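Shelf-pick set, Sistetar project: README

Maintained by the automation desk at Gestska, Basum site. Last touched in October, still rough in places. Read the notes on staffing before you reuse any of this for a business case, please.

What's in it: a humanoid picking fruit off cubby shelving, red basket in one hand, other hand free for the pick. Head view plus a fixed room view.

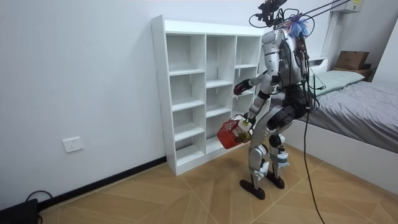
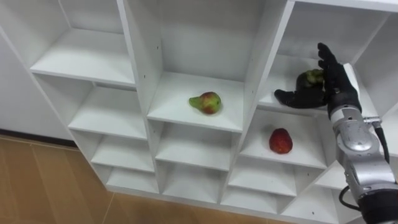
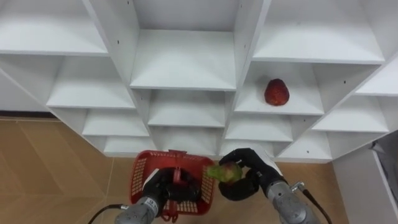
Why we bothered. The small-order picking at Basum is done by hand, 13 people over two shifts, and most of the complaints are about the low shelves and the reaching. Not the walking. Everybody assumed it was the walking. So the task here is reach, grasp, drop in basket, repeat. Voß supplied the shelf layouts we copy on site, we did the labelling.

Fields per episode
task_text: one plain sentence, lower case
view: head or room
item: fruit type as the labeller saw it. "unsure" is allowed, use it
grasp_ok: yes / no / unclear. Filled in by watching the whole clip, don't guess from a still
labeller_note: free text, spelling not fixed

Known problems
Fingers hide small fruit in the head view. Item label can disagree with the room view, head view wins for now.
Cubby names were changed halfway thru. Older episodes say "bay", newer ones say "cubby". Same thing.
Lighting is bright and even. Our aisles are not. Don't expect it to carry over to the back rows.
No crowding. Real shelves at Basum are jammed full by the afternoon.

What changes for staff
This bit was asked for by the floor crew and stays in the README.
- 8 pickers have done the labelling training so far. Paid at their normal rate, on shift, not on breaks.
- Labelling counts as regular hours. Same for sitting in on a test.
- No pick-rate numbers from this set get compared with a person's. That was agreed in writing and it's the condition for using the data at all.
- If the low shelves do go to a machine, the people on them move to packing or returns first. Pay grade for returns still not settled, ask your supervisor, we don't have the answer.
- Anyone on the floor can stop a trial. No form to fill out.

Some of the crew are keen, some think it's the start of fewer shifts. Both views are in the labeller notes and we've left them in, so strip that feild yourself if you're passing episodes outside Gestska.

To do
rename bay to cubby everywhere
second pass on "unsure" items
ask Voß for the taller shelf plan
write up the returns training properly, the current version is 2 pages and half of it is parking

Use inside Gestska and Voß only. Questions go to the automation desk, before noon is best.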